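Bench notes, July

Table tops, second round

Picked up where I left off with the white top from Dunham. The old gray one went to the back of the shop and will stay there until someone wants it for glue-ups. Legs are the same set as before, with new bolts. One of the threaded inserts had started to spin, so I drilled it out and set a larger one in epoxy. Left it alone until after lunch.

Wiped the top down with plain water first, then with the Starix cleaner at the weak mix. Dried with a cotton rag, going along the grain. If you go across it you leave lint in the low spots, and I spent 11 minutes this morning picking at it with tape. Use the blue rags, the white ones shed.

Main complaint is still glare. The grain texture is fine enough that I expected it to break up the light, but it catches it, and you get a shimmer when the lamps are on. It makes pencil marks hard to find on white. Moved my stool twice and it didn't help much.
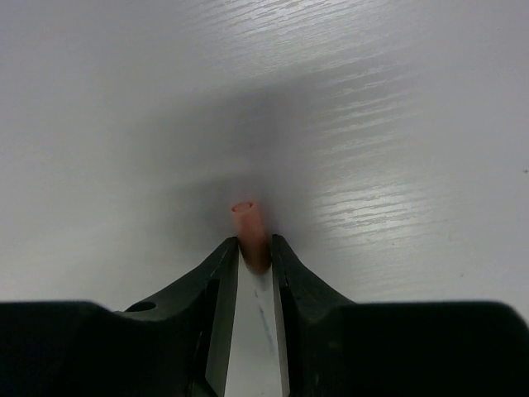
Photo: Grerkell workshop, bench notes

The grain lines run wavy and mostly sideways, and they are worst where the light lands on them, over on the right and in a band farther back. The left is a more even gray and easier on the eyes. I would do layout work on that side for now.

Tried the lamp settings at 4 in the afternoon with the blinds half down. Lowest setting is too dim for reading a rule. The middle one is usable. Wrote the dial position on masking tape and stuck it to the switch plate, please leave it there.

Flatness: laid the long straightedge corner to corner both ways. A slip of paper goes under near the middle on one diagonal and not on the other. Fine for our purposes. I shimmed the back leg with a piece of card and the rock is gone, but card will crush, so it needs a proper leveling foot.

Tierney has matte film in 33 inch rolls. That would leave a seam on this top. Some 23 dollars a roll last time we ordered. Want to see a sample on an offcut before buying.

To do: leveling foot, film sample, edge banding on the front corner, more blue rags.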